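## 4. Clearing a shared desk

Section 3 covered drawers. Desktops are harder, mainly for the reason that other people put things on them while you're at lunch.

Most office tidying advice promises a calm mind and a better workday. The Grenik office on the second floor has been through two of those programs, and the desks looked the same by October. This section promises less. If you follow it, you will be able to find the stapler and put down a plate.

**You will need**

- one tray or shallow box per desk
- a damp cloth and a dry one
- masking tape and a marker
- a bag for trash (a used grocery bag is fine)

You do not need the Jetska desktop organizer set. We bought 16 of them. They hold pens, which a mug also does, and the tall compartment tips over when anything tall is put in it.

### 4.1 Before you start

1. Tell the people who sit nearby. A message the day before is enough.
2. Push the chairs in, backs toward the aisle, so you can reach the whole desk.
3. Close every open drink and move it to the floor or a windowsill.
4. Save any open work and turn the monitor off if it is still on.

> **Caution:** Do not unplug a cable to see what it does. Trace it by hand to both ends first. If you can't find both ends, leave it and go to 4.4.

### 4.2 Sorting the surface

Work from the outside edge toward the monitor. The usual advice is to take everything off and put back only what you love. On a shared desk that gives you a full floor and an argument.

1. Start with plastic bags. Open each one and look inside before throwing it out, even the crumpled ones that look empty.
2. Gather bottles and thermoses in one spot. A juice bottle with its cap on can wait until the end of the day. A thermos belongs to someone, so put a strip of tape on it with the date and leave it standing where it can be seen.
3. Put balls, toys and giveaways in the tray. They roll, and they end up in the cables.
4. Stack papers without sorting them. Sorting is a separate job and will eat the afternoon.
5. Wipe the cleared part before moving on to the next. 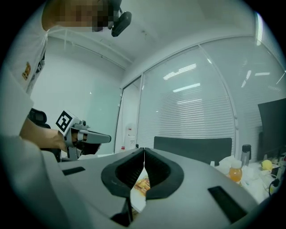
*Fig. 4-1. Desk by the glass partition, right: juice bottle, thermos, plastic bag, and two yellow balls near the cables.*

A desk like the one in Fig. 4-1 is an ordinary case for steps 1 to 3. Bag first, then the drinks, then both balls into the tray. Leave the tangle until the surface is clear.

**Note:** Sayaka Kawaguchi, who tested this section, thinks step 4 should come first. Her desk is mostly paper. If yours is too, try her order and see.

### 4.3 Wiping down

1. Use the damp cloth on the desktop only. Wring it out well.
2. Lift cables with one hand and wipe under them. Do not drag the cloth along a connector.
3. Use the dry cloth on the monitor. Skip the Gimik screen spray, which left streaks on both screens we tried it on.
4. Keep the cloth away from the blinds. They need a duster and their own hour.

### 4.4 Cables

You may have read that a tidy cable run takes ten minutes. Allow 80.

1. Separate loose cables from connected ones. Coil the loose ones and tape each coil.
2. Write on the tape what the cable is for. If you don't know, write a question mark.
3. Lay the connected cables along the back of the desk. Straight enough is fine.
4. Take the question marks to the Bickerstaff cabinet in room 1009.

> **Caution:** Never tape a cable across the gap between a desk and a chair, however short the distance looks.

### 4.5 Keeping it clear

We have not found a method that lasts. A weekly pass through 4.2 takes less effort than a big cleanup, provided it's done weekly. Labels on the desk itself were ignored and left glue behind. The tray helps until it is full, so empty it before it gets its own pile.

For whiteboards and glass, go to Section 5.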